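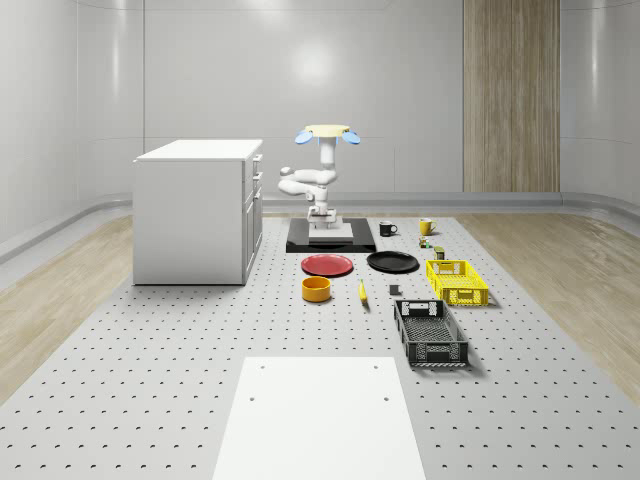 Tag der offenen Tür bei Vedari: Bericht und Fragen

Forum > Robotik und Automation > Messen, Besuche, Vorführungen

lochblech_jens schrieb:
War im September beim Tag der offenen Tür von Vedari und schreibe mal auf, was für uns hier interessant sein könnte. Los ging es um 10 Uhr, angemeldet waren laut Empfang 300 Leute. In die Vorführung durften immer 14 auf einmal, ich war in der zweiten Runde.
Es ging um das Einräumen von Haushaltssachen. Der erste Teil lief komplett in der Simulation an der Leinwand, das Bild oben ist daraus. Weißer Arm auf der gelochten Fläche, links der Schubladenschrank, rechts die beiden Kisten, eine gelbe und eine schwarze. Geschirr, Banane und Kleinkram liegen dazwischen. Danach gab es denselben Ablauf noch einmal in der Halle, mit echtem Arm.
Erklärt hat das Philomena Agyeman, die bei Vedari die Greifplanung macht. Die Software heißt Fladska. Pro Szene rechnen sie 4.000 Durchläufe mit veränderten Startpositionen, bevor der Ablauf an den echten Arm geht.

Kaffeesatz77 schrieb:
Danke für den Bericht. Hat der echte Arm die Teller sauber gegriffen? Flach liegende Teller sind bei uns das Teil, an dem alles hängt.

lochblech_jens schrieb:
Den roten ja, den schwarzen erst im zweiten Anlauf. Beim ersten Mal ist er weggerutscht. Agyeman hat dann am Rand greifen lassen und es ging. Tassen und Banane waren kein Problem.

mbrenner schrieb:
Ich war am Nachmittag da und fand es ehrlich gesagt dünn. Eine Stunde Anfahrt, und die Hälfte der Zeit schaut man auf eine Leinwand. Simulation kann ich mir auch zu Hause anschauen. Auf der Einladung stand "Vorführung am Roboter".

Yulan Zheng schrieb:
Sehe ich anders. Gerade der Vergleich war für mich der Grund hinzufahren. Wenn man nur den fertigen Ablauf in der Halle sieht, weiß man nicht, was vorher geplant war. Der schwarze Teller ist ein gutes Beispiel, in der Simulation lag der Griff in meiner Runde beim ersten Mal richtig.

mbrenner schrieb:
Ja, und was lernt man daraus? Dass die Reibung nicht stimmt. Das steht in jedem Lehrbuch. In meiner Runde wurde der Hallenteil außerdem gekürzt, weil sich alles nach hinten verschoben hatte.

Yulan Zheng schrieb:
Das mit der Kürzung ist ärgerlich, war bei uns nicht so. Zur Reibung: Danach habe ich gefragt. Die Werte für das Geschirr sind geschätzt, gemessen haben sie bisher nur die Kisten.

tiefzieher schrieb:
Frage zum Bild: Sind die Finger in echt auch so kurz und hellblau? Sehen aus wie kleine Paddel. Damit würde ich keinen Schubladengriff anfassen wollen.

lochblech_jens schrieb:
In der Halle waren es dieselben, auch hellblau. Auf dem Bild zeigt der Greifer nach oben und die Finger sind zu beiden Seiten ausgestellt, da wirkt das etwas komisch. Die Schubladen kamen in meiner Runde nicht dran. Die unterste ist die höchste, da sollen später die Schüsseln rein.

Kaffeesatz77 schrieb:
Weiß jemand, was die Lochplatte soll? Wir haben bei Brota eine glatte Tischplatte und kleben die Positionen ab.

tiefzieher schrieb:
Bei uns werden auf so einer Platte die Vorrichtungen verschraubt, dann steht nach dem Umbau alles wieder an derselben Stelle. Ob Vedari das auch so macht, weiß ich nicht. Abkleben geht, aber nach ein paar Wochen misst man jedes Mal neu.

mbrenner schrieb:
Noch was zum Thema Kosten. Auf meine Frage nach dem Preis kam nur, man solle sich an Zacharopoulos wenden, die machen den Vertrieb. Von denen habe ich bis heute nichts gehört.

lochblech_jens schrieb:
Bei mir kam nach einer Woche eine Antwort. Die Lizenz für Fladska allein liegt bei 364 Euro im Monat, Arm und Greifer gehen extra. Ein Angebot dafür schicken sie nur mit Beschreibung der Anwendung. Ich habe unsere Sortierstation beschrieben und warte noch.

Kaffeesatz77 schrieb:
364 ist für uns zu viel, solange das mit den Tellern nicht geklärt ist. Falls du das Angebot bekommst, schreib bitte, ob ein Testlauf mit eigenen Teilen dabei ist.

lochblech_jens schrieb:
Mache ich.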